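MEDIA RELEASE
August 2025

Bassey opens desk supplies reuse counter in Botthorpe

Bassey, the office fit-out and supplies business based in Etden, has opened a reuse counter for pens, markers and other small desk items at its Botthorpe store. Customers can drop off working stationery they no longer need, and schools, playgroups and community organisations can collect it free of charge.

The counter grew out of a trial at the company's Etden warehouse, where returned desk items were sorted by hand and stored in plain cups, sometimes with different items in the same cup. 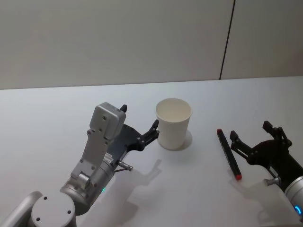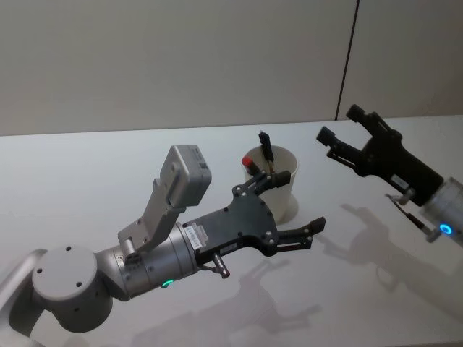
During the trial, 1276 pens and markers were handed in by Bassey customers. Of those, 291 no longer wrote and were set aside for recycling. The rest were sorted and given away to organisations in Etden and Botthorpe.

Most of the items came from offices that were moving or closing a floor. Staff clearing desks would find drawers full of markers bought for a single meeting, and many of these were going into general rubbish. Bassey's delivery drivers had been asked for some years whether they could take such items away with the old furniture, and until the trial the answer was no.

The sorting method is simple. Each marker is uncapped and tried on scrap paper. Markers that write cleanly are capped again and placed in a cup. Those that skip or have a frayed tip go into a separate tub. Whiteboard markers and permanent markers are kept apart at all times, as the two are easily confused once they are out of their packaging and a permanent marker on a classroom whiteboard is a nuisance to remove.

Cups were chosen over trays after some discussion. A tray holds more, but a cup can be picked up and carried to a classroom or meeting room as it is, and people collecting supplies preferred to take a mixed cup than count out pens from a tray. Organisations are welcome to bring their own jars or mugs.

The Botthorpe counter is at the rear of the store, beside the paper and envelopes. It will accept the following:

Ballpoint and gel pens in working order
Whiteboard, permanent and colouring markers, with caps
Pencils longer than a finger
Highlighters
Unused erasers and sharpeners

Paint, glue, correction fluid and printer cartridges cannot be accepted. Cartridges can still be left in the existing bin at the store entrance.

Donations of up to 5 kilograms can be left at the counter without an appointment. Larger amounts should be arranged with the store beforehand so that there is space to store them. Organisations wishing to collect need to register once, at the counter or by telephone, and may then collect every 2 weeks during term and at any time in the school holidays.

Supplies that have not been claimed by the end of a term will be offered to Pumwood, the after-school art program, which uses a large number of colouring markers and has agreed to take mixed lots - including odd colours that schools tend to leave behind.

Bassey will review the Botthorpe counter at the end of the school year before deciding whether to open another at Etden.

Media enquiries: Bassey, Etden office, during business hours.

ENDS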